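Still Slower Than the Person at the Next Bench

Mikkel Bundgaard has spent most of his career trying to get machines to do jobs that people finish without thinking. He runs the manipulation group at Rostbridge, which builds test cells for companies that take apart, repair and resell used electronics. Before that he worked on a dish-loading arm that never reached the market.

He is cautious when asked whether a robot can handle ordinary shop-floor chores yet. "Some of them, in a fixed position, with a known part," he says. "Move the part and you have a different problem. Change the part and you may have a different project."

The group's current work is the teardown of desktop computers and servers. A technician does the job with a screwdriver, a tray and two hands. Bundgaard divides the same job into steps and scores each one separately. Lifting a side panel is close to solved. Pulling a memory module is reliable once both latches are open. Cables remain the worst item on the list.

"A cable has no fixed shape," he says. "You can know where both ends are and still not know where the middle will go when you pull."

Processors fall somewhere in between. The part is rigid and its position on the board is predictable, but the tolerances are small and the contacts can be damaged. In the last internal trial, the cell attempted 296 processor removals and completed 243 without a person stepping in. Bundgaard does not consider that a good result.

"A trainee would be let go for it," he says. "The failures are also not spread evenly. Most of them come from the lever. The hand has to get under it, push it sideways, and then follow it up through an arc while the force changes. People do that by feel."

Signe Ketilsson, who manages the refurbishing line at Larkham, has hosted the cell since January. Her requirements are less forgiving than the laboratory's. She wants a machine that can be left alone for a shift, and so far she does not have one.

"Our technicians take 20 seconds on a processor, including putting it in the tray," Ketilsson says. "The robot takes several minutes when it goes well. I can live with slow if it runs overnight. I can't live with slow and supervised."

She has found it more useful on dull, repeated moves, such as transferring boards from a cart to a bench. Sorting screws went to a vibrating feeder, which needed no hand at all.

Bundgaard says the view from the wrist matters more than most buyers expect. An overhead camera loses the part when the hand comes down over it, so the final approach depends on what the wrist camera can still see between the fingers. Bright metal makes this harder, as glare on a heat spreader can hide the edge the software is looking for.

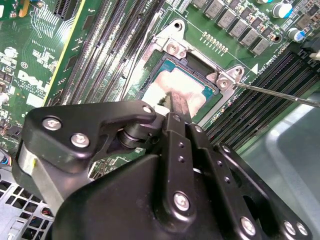

Fingertips over the processor on a Dell motherboard, seen from the wrist.

On household work, both are more doubtful. Bundgaard's team keeps a list of 12 home tasks it uses as an informal benchmark, among them folding a towel and emptying a dishwasher. He would put his name to two of them today, and only in a kitchen the robot had already been set up for.

"A factory will move a bench to suit the machine," he says. "A family won't."

Ketilsson has a shorter test. She would like the cell to recover from its own mistakes, beginning with a dropped part. At present it stops and waits for a technician, who picks the part up and presses the reset button.

The next trial at Larkham will use a revised lever routine and the same hand.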